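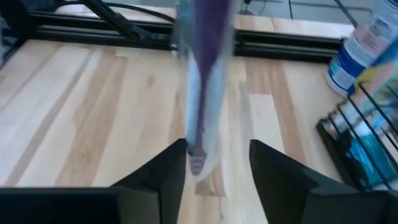

Figure 8.1 Open gripper over a wooden work surface, seen from the wrist. A slender item hangs above the gap between the fingers.

Chapter 8
Safe Practice at the Shared Bench

8.1 Scope of this chapter

Chapter 7 dealt with robots that work behind fixed guards. This chapter covers light arms that share a table with people, tools and stored goods. The rules are grouped by zone, then by task. Legal duties differ from place to place and are not treated; the reader should check which standards apply at the site before using any limit given in the worked problems.

After studying the chapter, the reader should be able to mark out the zones of a bench cell, write a clearance rule that an operator can check by eye, and fill in a change record that a second person can follow.

8.2 Terms

Work zone: the space in which the gripper is meant to handle items.
Reach zone: all the space the arm, its cables and any held item can enter, whether or not the program sends them there.
Storage zone: the part of the bench set aside for racks, containers and packages.
Free item: any object that can swing, slide or roll without being driven by the arm.

The reach zone is always at least as large as the work zone. Most errors in bench layout come from drawing the two as one. In Figure 8.1 a container and a wire rack stand to the right of the fingers, and the rack is partly hidden behind one of them in this view. A wrist view of this kind does not give the distance between finger and rack. Clearance has to be measured at the bench, with the arm stopped.

8.3 The clearance rule

The text uses a single rule throughout, taken from the bench manual written by Ishbel Pringle for the Miton training cell:

No stored object shall stand within 100 mm of the reach zone unless it is named in the task sheet.

Two points need care. First, the distance is taken from the reach zone with the gripper fully open, as open fingers are wider than closed ones. Second, a free item extends the reach zone by the full length of its swing. A hanging part 28 cm long can sweep well past the fingers, even when the arm holds still – the program's stop position says nothing of where the part's lower end will be.

An object named in the task sheet must have a marked position. If it is moved, the sheet is void until the position has been checked and signed again.

Section 8.4 applies the rule to a bench with one arm. Benches with two arms are left to Chapter 9.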